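How a Pedestal Fan Moves Air
Science at Home, Part 3
By Jonalyn Cruzado
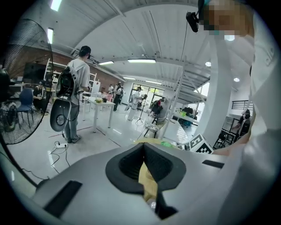 A pedestal fan is a fan on a tall stand. It does not make cold air. It takes the air that is already in the room and pushes it from one place to another.

The main parts

The blades are joined to a hub in the middle. Each blade is tilted. When the hub turns, the tilted blades push air forward, and more air flows in from the back to fill the space.

The motor sits behind the blades. It changes electrical energy into turning motion. A little of that energy becomes heat, so the motor casing gets warm after a while.

The grille is the round cage of wire. The gaps let air through and help keep fingers away from the blades. Never poke anything between the wires, even when the fan is slow.

The stand holds the fan up at the height of a person. The base is wide or heavy so that the fan does not tip over.

Why moving air feels cool

Your skin warms the thin layer of air next to it. In still air, that warm layer stays close to you. A fan blows it away and replaces it with air from the room. Moving air also helps sweat evaporate. Evaporation means that a liquid turns into a gas, and this takes heat away from your skin.

An empty room does not get cooler when the fan is on. A thermometer will show this.

Try it: the ribbon test

You need a fan, a ruler, tape and a strip of tissue paper about 30 centimeters long. Ask an adult to switch the fan on.

Tape the tissue to the end of the ruler. Stand well back from the fan and hold the ruler out in front of you. Watch the angle of the tissue. Take one step back and look again. Then move to the side. Write down where the tissue moves most and where it hangs straight.

Air spreads out as it travels, and it slows down as it mixes with still air.

Cords and floors

A power strip lets several plugs share one wall outlet. Cords on a floor can trip people, so lay them along a wall where you can. Keep water away from power strips. Do not plug one strip into another.

Words to know

Hub: the center part that holds the blades.
Grille: a cover with gaps in it.
Evaporate: to change from liquid to gas.

Updated 4 Jun 2018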